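Looking after the two-armed sorting cell at Wornstead
Project report, second year automation
Kristaps Siliņa

I'll be straight about what I expected from this placement. I thought I'd be writing clever programs all term, and what I mostly did was clean fingers, chase cables and argue with a gripper that wouldn't close in the same place twice. I ended up enjoying it far more than the programming! The cell sorts small electrical parts into a tray, it has two arms over one table, and my job (with Asif Janjua, who had it before me) was to keep it running and write down how.
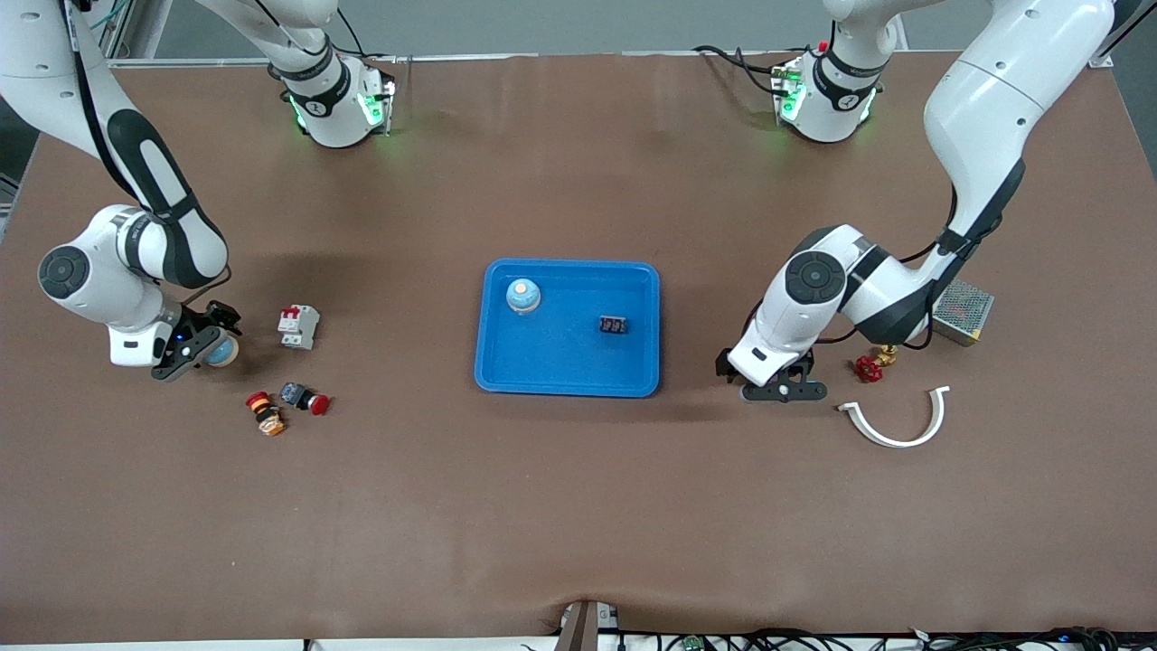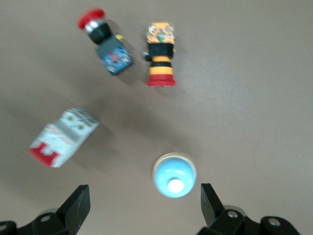
Fig. 1 and Fig. 2. Small electrical parts on the table and the black gripper fingers; the light-blue part is between the fingers in both.

The setup

Each arm has a two-finger gripper. The right arm does most of the picking from the left side of the table and the left arm looks after the other side, which sounds the wrong way round until you've stood where the arms "stand". I labelled my first week of notes from where I was sitting, so every left in them is a right. Asif found this very funny. I've redone them all and the folder now says ROBOT'S LEFT on the front in big letters.

The parts are whatever came out of the Kanik stores box: an emergency stop button, a circuit breaker, a valve with a red handwheel, and so on. They're an awkward bunch, and that suited us. The round blue button is the one I used for nearly all my checks. It's small and domed, so if the fingers are even slightly out it tips or squirts off across the mat, and then you know you've got a problem before it shows up on the bigger parts.

Morning checks

These are the checks I settled on, in the order I do them.

Arms in the rest position, lights on both bases green.
Wipe the gripper fingers with a dry cloth, both faces.
Look along each forearm for cables that have moved. Press the clips back in by hand.
Open and close each gripper with nothing in it.
Pick the blue button, lift, put it back. Five goes each arm.
Write the result in the book, even when it's boring.

I skipped the last one for most of February and regretted it, as you'll see.

The gripper that wandered

The fault I spent longest on was in the right arm. It would pick the button perfectly well and then, a bit later, start closing slightly off to one side. Asif thought it was calibration. I thought it was the finger plates. We re-ran the calibration routine twice and it came good both times, for an afternoon, and then drifted again. Because I'd not filled in the book I couldn't say when it had begun, so we had to go back through the cycle log. The first odd pick was at cycle 354 after I'd last had the fingers off for cleaning.

That was the clue really. I took them off again and one of the two screws on the left-hand finger was barely more than finger tight – my own work, I'm afraid. It held well enough to pass a quick check and then crept loose as the arm worked. I cleaned the threads, put a drop of thread lock on, and tightened both screws a little at a time with the proper torque driver (there is one, it lives in the Wument drawer, and I'd been using an ordinary hex key). Then calibration again, and a run of 1,000 cycles with the blue button. No drift that I could measure.

Cables

Smaller job, but it took up a whole day. The loop near the wrist needs enough slack for the wrist to turn fully and not so much that it brushes the parts. I moved the clip back along the forearm in small steps, turning the wrist by hand each time with the arm powered down, until I was happy with both ends of the movement. The right spot is marked in pencil on the arm. I'd like a neater answer than pencil – maybe next year's student can print a proper clip.

Still to do

The mat has wrinkles and I want to try a stiffer one. The spare finger plates are on order through Jankauskaitė and somebody will need to check the hole spacing against the old pair when they arrive. My notebook and the cleaned-up check sheet are in the folder on the shelf next to the torque driver's empty box.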